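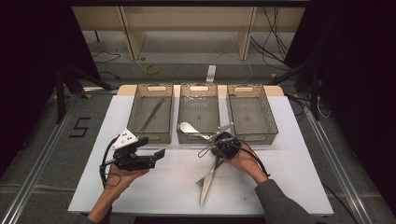
Talks and handouts

Speaker notes: Sorting the kitchen drawer
Drornby Home Skills mornings, Saturday session, talk 2

Slide 1 - leave up while people find a seat

Good morning. This talk is on cutlery and the other things that end up in the same drawer. It lasts until the tea break. Questions at the end please, unless you can't hear me, in which case shout.

The slide has the three baskets side by side. A knife is in the left one, a white spoon in the middle one, and the right one has nothing in it yet. There are scissors, another knife and a fork still to be placed. Most of the talk comes back to this table, so have a good look at it now.

(Wait for the door to close. The back rows fill up last.)

Where to work

Don't sort a drawer with your head in the drawer. Take everything out and put it on a clear table. A pale top is good for this, as you can see a dark crumb or a small screw straight away. If your table is dark, put an old sheet over it.

Put the baskets along the back and the loose things in front of you, near your hands. People tend to do it the other way round and then reach over a pile of knives all morning. Turn the points away from you before you start.

Choosing a basket

You want straight sides, so that baskets sit against each other without wasted gaps. A round one looks nice on a shelf and is no use in a drawer.

Mesh sides let you see what is inside from across the table. Crumbs fall through the holes, so line the drawer underneath with something you can lift out and shake. A handle slot at one end is handy for pulling a basket forward. Put that end where you can get at it.

Measure the inside of the drawer before you buy anything. I measured the outside of mine and had to take the first set back to the shop in Arnen. My drawer is 42 centimetres across on the inside. Write your own figure on the handout, there is a box for it at the top.

Check the height as well. A basket can fit the width and still catch on the rail above when you close the drawer.

What goes with what

There are two ways of doing it. You can sort by kind, with knives in one, spoons in another and so on. Or you can sort by job, so that what you lay the table with is together and what you cook with is together.

I started by kind and changed to job. In a small kitchen it saves opening the same drawer again and again while something is on the hob. Either will do, but settle on one before you put the first thing in.

Long knives: look at how the knife lies on the slide. It is on the diagonal, corner to corner. A long thing will often go in that way when it won't go in straight, but it takes up the whole basket and you can't lay much beside it. If you have several long knives, a block or a rack on the wall is better. Sharp ones should have a cover on the blade if they are going in with anything else.

Scissors: everybody asks. Close them first. I keep kitchen scissors with the cooking things and paper scissors out of the kitchen altogether. When you pass scissors to someone, hold them by the closed blades and offer the handles.

Forks: all facing the same way. It takes no longer and they stack.

Spoons: teaspoons need their own space or they slide under everything else.

The empty basket

Leave one empty at the start. Anything you can't decide on goes in there, and you don't stop to argue with yourself over it. At the end, go through it once. In my case it held two tin openers and a pastry wheel from the flat in Dullik that I had not used since I moved.

(If running late, skip to the exercise.)

Exercise

Trays are on the side tables. Work in pairs. One person hands over, the other places, then swap. Say out loud where each thing is going before it goes in. Blunt table knives only on the trays, please.

After the exercise

Ask which pairs sorted by kind and which by job. Take a couple of answers from each side.

Tea is in the hall. The next talk is on dry goods and jars, in the El Ouafi room, and spare handouts are by the door.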